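Stories > Short Fiction > Workplace

Forty Bags Behind

So the arm quit on us in January, right in the middle of the after-holiday returns, and I was the one standing closest, which is how I got the job of being it.

We called the arm Nellix because that was what it said on the side. It lived at the end of the packing line at Cureck, and all it did was smooth down mailer bags and stick labels on them. I loved it a little. It hummed! You could eat a sandwich next to it and feel like you had company (you weren't supposed to, but still).

Then one morning it pressed down on a bag and just kept pressing. No beep, no red light. The bag went flat, whatever was in the bag went flat, and the table started making a noise like an old staircase. I hit the big button. Nothing. I hit it again with my whole palm, and Nellix finally let go, swung left, and labeled the wall.

It labeled the wall 8 times before somebody killed the power at the breaker.

The man from Osagie came out and found a force sensor that had been reading zero for 3 days. As far as the arm knew, it was touching air. He was more upset about the button, though, and so was I once he showed me the loose wire behind it. He put a padlock on the cabinet and told us a new part would take 4 weeks.

That left around 1000 bags a day and me.

I figured I'd be fast. I was terrible. My first labels went on crooked, with a bubble in the middle of every one, and I had a new respect for the hum. By the second week I had a system, though. Bag in the middle, pile on the left, fingers down along the bottom edge, label waiting in front of me where I could grab it without looking.
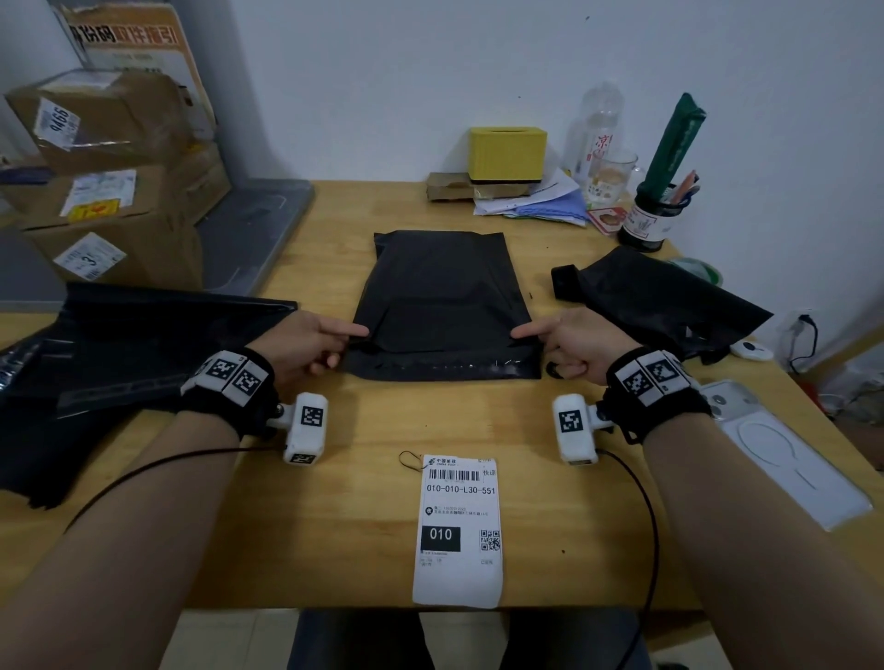
The Part Arrives

It came in a box from Zurkix the size of a toaster, with a sensor in it I could have lost in my coat pocket. The Osagie man wired up a new button too, and he made me push it 8 times while the arm was moving. It stopped every time. I'd have happily gone for more.

Then he turned it loose on a real bag, and I stood there with my hand over the button like a kid on a game show. Nellix came down, touched the plastic, and eased off. The label went on straight, no bubble.

"You want to go sit down?" he asked me.

I said I'd stay where I was for a while.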